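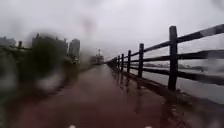
Fine, it does the walking now, but when do we get to go outside? was the comment left under my last entry, and I've been chewing on it ever since. Fair question!

21 November 2025, Studley path, rain

Drirkorard out on the waterfront stretch again, me in the cabin with the laptop. Before March this was a walking job. You took a clipboard and a can of marking paint, you leaned on every fence post that looked tired, and you came back soaked. Now the patrol is the robot's and the paperwork is ours, and there is a lot more paperwork (Prosser wants every flag opened and closed by a person, even the silly ones). I had 22 flags to close today. Standing water on the paving, mostly, plus reflections of the fence posts that it had marked as gaps in the surface — I've asked Dadix about that before.

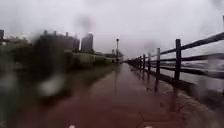

My other gripe is the shift pattern. We used to go out in pairs and talk the whole way, and half of what I know about that fence I learned on those walks. With one person at the screen the new starters get none of it. They can close a flag faster than me but I'm not sure they'd know a soft post if they put a hand on it.

So I'm proposing 2 foot patrols a month, kept on the rota as proper hours, with a new starter on each. My knees do not miss the rest of them, I'll admit that.

To do: wipe the lens cover before the next run and see if there's a better coating for it. Ask Dadix for the reflection fix, again. Reply to that comment.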